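We use cookies to improve your visit. By staying on this page you accept them. Accept | Settings

Setting Up Your Hurnari Post Hole Auger
Section 4: First Hole
By Noemí Sandoval
Nov 7, 2018

The box says you can be digging in minutes. Maybe, if you live on a sandbar. Set aside the morning and go through these steps in order.

1. Call your utility locating service before you mark anything. Wait for the flags.

2. Mark the hole with a stake, then pull the stake. Scrape off the sod with a flat spade. The Ernura bit is sold as "sod ready," and I have yet to see it do anything with sod except wear it like a scarf.

3. Slide the bit onto the drive shaft until the holes line up. Push the pin through and close the clip.

CAUTION: Engine off, spark plug wire disconnected, any time your hands are near the bit.

4. Reconnect the wire, set the bit on your mark and start the engine at idle. Feet apart, both hands on the handles, elbows in.

5. Dig 8 inches, lift, and let the bit throw the dirt. Repeat. The factory sheet tells you to go straight to full depth in one pass. Gumaro Maldonado tried that in our clay and spent the afternoon digging out the auger with a shovel.

NOTE: The depth marks on the shaft are paint. Check the hole with a tape measure. 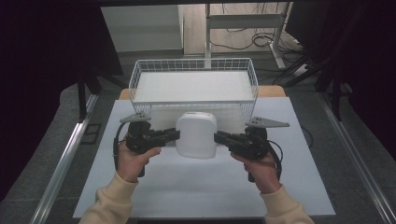

Can I use the auger in rocky ground?

Small gravel is fine. For anything bigger than a fist, stop the engine, lift the bit out and break the rock loose with a digging bar. The "rock teeth" sold as an add-on cost extra and, as far as I can tell, are the regular teeth in a different color.

6. If the bit binds, let go of the throttle right away. Shut off the engine, disconnect the plug wire, and turn the bit backward by hand with a pipe wrench.

CAUTION: Do not try to power out of a bind. The handles will swing before the bit moves, and the clutch should not be trusted to save your wrists.

7. Clean the loose dirt from the bottom with a clamshell digger. Every auger leaves some, whatever the ad shows.

8. Cover the hole if you are leaving it overnight. Plywood with 2 bricks on top will do.

NOTE: The 100-hour service claim assumes clean, dry soil. I check the gearbox grease after every fence job.

Share this page | 8 shares | 2 comments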